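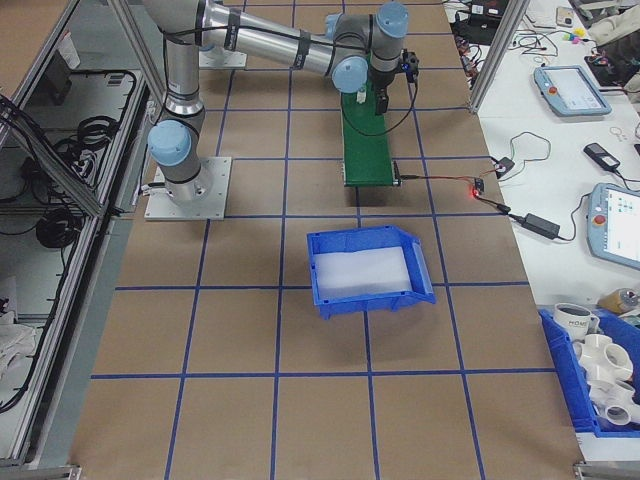 **mzarei_bench**
We've got 4,000 to spend before the end of February and I'm torn. Either a second arm, or keep the one and buy a better gripper, a longer belt and spare parts. Pakzad quoted 600 for the belt.

**golnar.a**
Belt and spares. We bought 2 arms from Plimberg and one sat in its box because we hadn't budgeted for a gripper. Check the price of a spare pendant cable too, ours was 139.

**Gosar**
Disagree. If the arm goes down you've got no cell at all, spares or not. I'd get the second arm, used if need be.

**golnar.a**
Used with what support? Humine wouldn't touch ours without a service contract.

**mzarei_bench**
No contract here either. Does anyone know if the 600 belts come with a controller? The quote doesn't say.

**Gosar**
Mine didn't. Ask for it in writing.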